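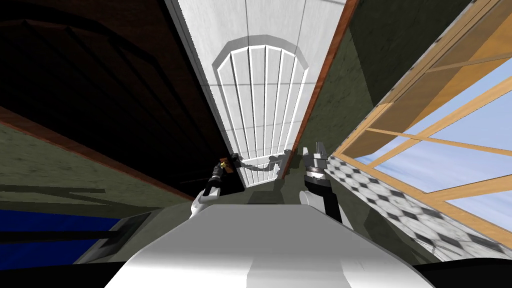

Home | Program | Speakers | Notes | Archive

Speaker notes: Budgeting for a two-arm cell when most of the work is simulated first
Session given 30th September

Start with the order of spending. Our first plan had hardware at the top and simulation at the bottom, as a software line. We turned that over in June. Simulation is now bought first, hardware second, spares third. The total did not change much. The dates on which we had to commit money changed a lot.

Three quotes came in. Wanavgate quoted the arms and the base as one package. Branmont quoted arms only and left the base to us. Luik quoted a lease with a service contract folded in. I will not rank them. They answered different questions, and we had written the request badly enough to allow that. If you take one thing from this section, fix the request before you send it. State the number of arms, the gripper type, the wrist flange, the controller, and who pays for freight both ways.

Licenses next. We run Clereo on a floating seat model. The seat price was 2121 for the year, and the render add-on was 489. We paid for the add-on late, in the second quarter, and had to move money out of the cable and connector line to do it. Put the render add-on in the first budget. If your policies are trained on wrist views you will want it anyway.

(Pause here. Next slide.)

Scene assets are their own line. Do not bury them under licenses. A kitchen, a hallway or a bathroom built to usable quality takes staff time even when the base model is bought. Doors need working hinges and handles. Collision meshes need checking. Our estimate for one room was low by half, and we have since doubled it in the template. 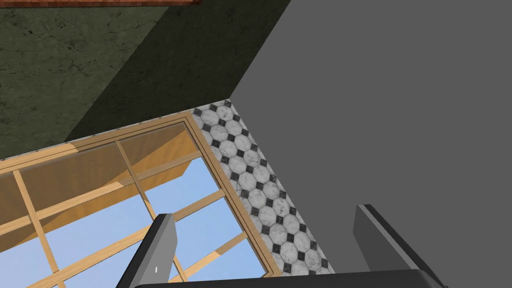

A reply sent in after the draft of these notes went round, from a reader who signed only as a buyer: we put asset work under capital in our shop, and it was a mistake. The auditors wanted a useful life for a kitchen that does not exist. We ended up writing it off in one year and moving the rest to operating cost. I would also ask whether doubling the room estimate is enough. Ours went over again on the second room, mostly on doors and drawers.

I have left the estimate as it stands, but the accounting point is correct and the template now says operating cost.

Compute. Two options were priced. The first was a workstation per engineer. The second was a shared node with remote sessions. The shared node won on price per hour and lost on waiting time. Our compromise is one workstation for scene work and the node for batch runs. Budget for storage at the same time. Recorded runs with several camera views fill a disk faster than the vendors' sizing sheets suggest.

Old equipment. We still carry a single arm bought in 2007. It is fully written down and has no trade-in value. Two of the quotes offered to take it away for a fee. We declined, and it stays as a fixture for cable tests. Check that your asset register agrees with what is on the floor before you ask for replacement money. Ours did not.

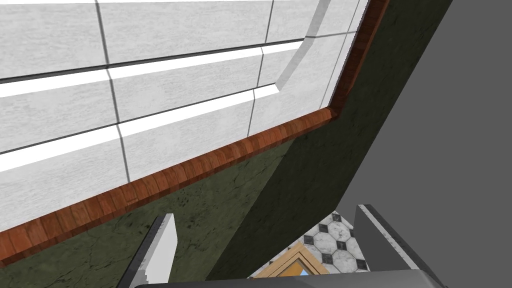
Wrist views need a line of their own in the plan, under acceptance testing. The cost is mostly hours: somebody has to look through recorded views and decide which are good enough to train on. Agree the rule in advance. Take a view where the ceiling panels, the light strips and the wood trim fill most of the picture and the floor shows only as a patch of tile between the fingers. Under a strict rule it is discarded and the run is charged again. Under a loose rule it is kept as orientation data. We had no rule, so two reviewers applied two, and the hours were spent twice. The template now has a field for it, to be filled in before the first batch.

Review hours were entered at 1026 for the year, both reviewers together. That number goes under staff, never under the simulation package, or the package looks overpriced beside a hardware quote.

Grippers. Price the spare fingers with the gripper and ask for lead time in writing. Simulated fingers do not wear, so the simulation phase will tell you nothing on how many to order. Use the vendor's service interval and add one set per arm.

Contingency. Ten percent on hardware, twenty on assets, none on licenses. Finance asked for one flat rate. Keep them separate if you can, as the flat rate hid our asset overrun until the third quarter.

Skip the lease comparison slide if short of time. The table is in the handout, with the Luik service terms on the back page.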